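Search tips Enter keyword Go

Tips for a sorting cell in a shared workshop
July, by Tamsin Lindqvist

I write these notes for the members in Stirncombe who want to build the same kind of cell as we have in Dultstead. English is my third language, so please tell me if a sentence is not clear. Most of the tips cost very little, and several are the result of my own mistakes.

Begin with the table. A robot arm that stops quickly will shake a light table, and then every position you taught in the morning is a little wrong in the afternoon. We put two extra cross pieces under ours. Before you teach any position, push the table with your hip and watch the bin. If it moves, do the table again.

Mark the places of loose things with coloured tape. Draw with pencil first, then put the tape outside the line, so the corner of the thing touches the corner of the tape. Change the tape when the edges lift. Wipe the wood with a dry cloth before the new piece, otherwise it will not hold until the next month. 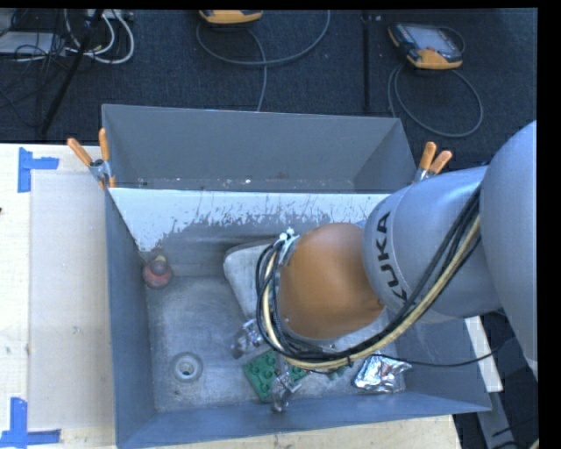
Clamps are the cheapest part of the build and I would buy good ones. The bin must not travel when the fingers press on the wall of it, and a heavy bin travels also, only more slowly. We use spring clamps, one on each side of the rim, and the orange handles are easy to find again when you look quickly from the keyboard. Put them where the arm does not pass on its way in. Run the program at the slowest speed after you move a clamp, with your hand near the stop button, even if you moved it only by the width of a finger.

For the cables, leave a generous loop at the wrist. Turn the last joint by hand control to both of its ends and look at the loop each time. It should not become tight, and it should not hang so low that it catches the things you want to pick. A cable tie must hold the bundle together but you should still be able to turn it with two fingers. Cut the tail of the tie flat, because a sharp tail scratches hands and hoses.

What to put in the bin: start with toy bricks, which have clear edges and forgive a bad grip. Keep the shiny packets for later. Foil gives strong reflections and our first program, which we named Sidiren, saw one packet as three different things. A lamp with baking paper in front helped us more than any change in the settings. Do not put the paper close to a hot bulb.

Write down the result of each try in a paper notebook. I do 15 picks after each change and over 200 before I believe in it. The Nguyen-Tran shelf in the back room has spare notebooks, please write your name on the one you take.

At the end of the evening, park the arm high, take out the small things and brush the bottom of the bin. Crumbs of foil like to stay in the corners.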